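Drestby Office Services
3 November 2018
By the equipment inspection desk, Skotamon annex

Desktop stapler check, asset 421. Annual inspection, next due March.

1. Work surface. Clear, level, no grit. PASS.
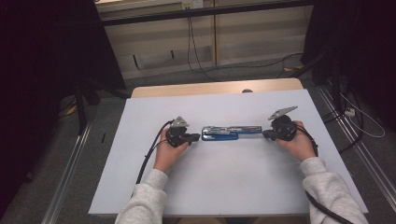 Power leads are to be kept out of walkways and reported if they cross one. The bench itself was acceptable, with the stapler set on the white board and the light wood left exposed only along the far edge. Note the power strip on the carpet by the right-hand floor rail. Move it back to the wall before the next check. COMMENT ONLY.

2. Magazine and pusher. Open, inspect, close. PASS.
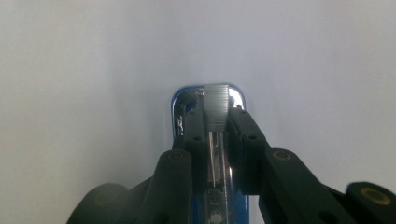
Jams on this type are usually caused by mixed staple sizes. Use only the Brorkport strip listed on the store card, stock line 2699, and discard part strips of unknown origin. Check the channel with the top arm lifted. Staples are to lie in a straight strip below the ribbed grey block, as they do on this unit. Any bent leg in the channel is a fail.

3. Base and top arm. Look for cracks, lifted trim and sharp edges. PASS.

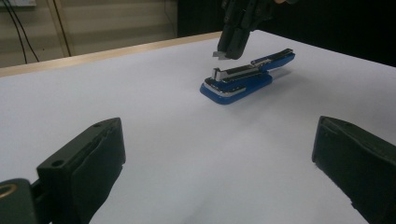

Item 3: stapler on its base, blue body with black and chrome top arm.

4. Storage. Return to the Cheon drawer, closed, with spare strips boxed separately. To be confirmed by the area supervisor.

Result: fit for use. One comment open (item 1).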